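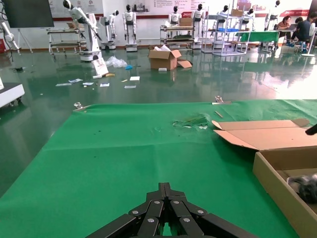 Wimham, the long room. Unpacking under way at the clamped table, with more on the floor behind.

Unpacking at Wimham
Photos and notes: Mirsad Kos
Page added 8 January 2022

The gallery has been thin since May, so this page goes up as a start on the new set. It covers the unpacking, which took longer than the move. The boxes came over from Gratthorpe in two loads, and most were opened in the long room, either on the table with the green cloth or straight on the floor.

I have put the notes under the picture in the order people asked about things. If you only want to know where your own box went, skip to the end.

The table
The green cloth stays on for all the opening and sorting. It saves the top from box knives and it can be lifted off and shaken out when the bits build up. You can see specks on it and a scrap or two of rubbish, and that is a normal amount for a day with boxes. Please shake it outside, as the floor shows everything.

Metal clamps hold the far edge. We tried it with tape at Gratthorpe and the cloth walked towards whoever was pulling a box. If you take the cloth off, put the clamps back on the table edge so the next person can find them. One pair has already gone missing and come back in a coat pocket.

Boxes on the table
Only one box on the table at a time, with the flaps folded right back. The box at the right of the picture has something dark grey and black in it, made of fabric. Fabric things can be left in their box until there is a shelf for them. They come to no harm there and they pick up dust on the table.

Heavy boxes go on the floor and stay there. The table takes the weight well enough - it is the lifting that causes the trouble.

Boxes on the floor
The one with white packing paper coming out of the top is how most of them looked once they were open. The packers at Gratthorpe were generous with paper. A roll of 100 sheets was meant to last the whole job and we got through it before the second load. Go through the paper by hand before it goes in the recycling. Small parts hide in the folds, and so do screws in little bags.

If a flap comes away, keep it with its box until you have read both sides. Several had the contents written on the flap and nowhere else.

Packing material
Clear wrapping goes in one heap and paper in another. The wrapping heap is easy to start and hard to stop, and it slides about on the floor, so bag it before lunch and again before you leave. Clean sheets of paper can be smoothed out and put under the bench. We will want them for the next move, or for the window cleaning.

Paper bags are worth keeping if they stand up by themselves. They do for offcuts, tape ends and the plastic ties that get everywhere.

Loose cards and papers
There are white papers or cards on the floor in the picture. Whatever they are, the rule for loose paper is the same: pick it up, look at it, and put it in the tray by the door if it has writing on it. Delivery slips, care cards and instruction sheets all look alike from standing height. The slip for box 335 was thrown out with the packing and it took an afternoon of emails to get another copy. I would rather have a tray full of blank cards.

Small things
Put small things in a tub as soon as they come out. The blue and yellow bits on the floor are easy to spot against dark green, but black ones vanish near a wall.

The floor
People who have only seen the old room have asked about the floor. It is a dark green epoxy with a gloss on it, and it throws the lights back at you. It sweeps well. A wide soft broom is best, then a damp mop with plain water. Don't drag boxes across it, even empty ones - grit under the cardboard leaves a line. Two people can carry anything we own.

What is still to open
The Relora cartons are not to be opened yet. They are sealed with the inventory sheet inside, and I want to check them against the list in one go. There are 12 of them.

Anything marked Mathias is shelving. It needs to go up before we do much else, as half of what has been unpacked has nowhere to live. The brackets are in one carton and the boards are in the others. Leave them wrapped until the wall has been marked out.

Boxes with a name on the side have been left for their owners. They are stacked by the side door with the names facing out. If yours is not there, it may be among the boxes that came without labels, so have a look through those before you write to me.

Using the picture
Copy it if you want it for your own records. Please keep my name with it if it goes on another page. A larger version can be sent by email.

More will be added when the shelving is up.

Back to Wimham albums
Older: Gratthorpe, the last week
Contact Mirsad Kos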